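Home
Articles
Textiles
Household
Index

Bedspread

A bedspread is the outermost covering of a bed, laid over the sheets, blankets and quilts to protect them from dust and to give the bed a finished look. It is usually a single large piece of cloth, wide enough to hang over the sides of the mattress, and in many homes it is taken off or turned down before sleep. The word is often used loosely for coverlets, counterpanes and light quilts, although makers and shops tend to keep these apart.

Terms

A coverlet is a shorter spread that covers the top of the mattress and hangs partway down the sides. A counterpane is an older name for a bedspread, most often a woven white one with a raised pattern. A quilt has two layers of cloth with filling between them, stitched through, and is used for warmth. A comforter is thicker than most quilts and has less stitching. A throw is small and usually covers only the foot of the bed. A bed skirt hangs from below the mattress and is not a spread, though the two are sometimes sold as a set.

Materials and construction

Cotton is the most common fiber. It washes well, takes dye evenly and is heavy enough to lie flat. Polyester and cotton-polyester blends crease less and dry faster. Wool, linen and silk are also used, silk mainly for decorative spreads that are seldom washed.

Plain woven spreads are made on wide looms or joined from two or three narrower panels. When panels are joined, the seams are normally set to either side, leaving an unbroken width down the center of the bed. Chenille spreads have tufts of soft yarn pulled through a backing cloth. Matelassé is woven in layers to give a puckered surface that looks quilted but has no filling. Printed spreads carry their pattern on one face only, and the reverse is paler.

Edges may be hemmed, bound, scalloped or fringed. A printed border serves the same purpose as a bound one to the eye and costs less to produce.

Patterns

Patterns fall into two broad groups. Centered designs have a medallion or picture meant to sit in the middle of the mattress, with a border following the edge. Repeating designs have no fixed center and can be cut for any bed size. Flowers are the most common subject in both groups. Stripes, checks, birds and written characters are also used. Large Chinese characters combined with flowers are found on cotton and blended spreads, generally in strong colors on a light or red ground.

Sizes

There is no single standard. A spread for a narrow bed is often 200 centimeters long or slightly more, and the width depends on how far the sides are meant to fall. Buyers are usually advised to measure the mattress, add its depth twice to the width and once to the length, and allow extra if the spread is to be tucked over the pillows. Spreads with cut corners at the foot fit around bedposts.

Daytime use

In small homes and shared rooms the bed is also a seat and a work surface, and the spread takes the wear. Bedding not needed during the day is folded and stacked at the head or foot, which leaves most of the mattress clear. Clothes are commonly sorted and folded on the bed, as it is often the largest flat surface in the room. Some people put a mat or a board on top of the spread for this, to give a firmer base and keep clean garments off the cloth.
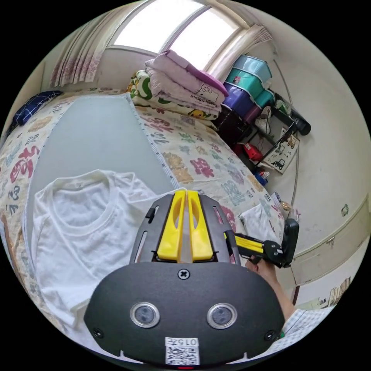

A cream bedspread with Chinese characters and floral motifs, with a T-shirt laid out on a mat and folded bedding at the head of the bed.

Care

Most cotton spreads can be machine washed in cool or warm water. A full-size spread may be too bulky for a small household machine when wet. Dark reds and blues should be washed separately the first few times. Line drying over two parallel lines spreads the weight and reduces stretching. Chenille is shaken out while damp to raise the tufts, and is not ironed. Matelassé may be ironed lightly on the reverse.

Spreads are stored folded in a dry place or rolled around a tube. Refolding along different lines from time to time keeps the creases from becoming permanent. Plastic bins keep out dust, but the cloth must be fully dry before it is put away.

See also

Blanket
Coverlet
Pillow sham
Quilt

Categories: Bedding | Household linens | Woven and printed textiles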